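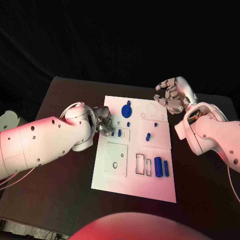

Sarmīte Pärn wants to know if she can join the Stistside Puzzle Swap when all she's got to offer is one old Kowalczyk jigsaw with a torn box.

Yes, please do! Torn boxes are fine, and I've got plenty of tape. Her note nudged me to finally update these answers, so let's go.

**How does the swap work?**

You bring a puzzle, you take a puzzle. I unlock the side door at 6 and we wrap up when people stop chatting (bring a mug if you want tea).

**How many can I take home?**

Up to 4 at a time. If you've got a long trip or a new knee coming up, tell me and we'll work something out.

**Do you take kids' puzzles?**

We love them. Anything under 80 pieces goes on the low shelf, where small people can reach it. The 300-piece ones go fast – if you see one you like, grab it.

**What if a piece is missing?**

Write it on the lid, and say where the hole is if you remember. I'd rather know before I've spent a weekend on the sky. Lots of folks still want them.

**Can I swap something that isn't a jigsaw?**

Wooden brain teasers and peg games, sure. No video games, no books. The library sale already has more books than it can handle.

**Do I have to finish it before I bring it back?**

Nope. I gave up on the big Gretent lighthouse twice, and it's back on the shelf if you'd like a turn. Just bag the pieces.

**Are you open all year?**

We skip August and start again in September.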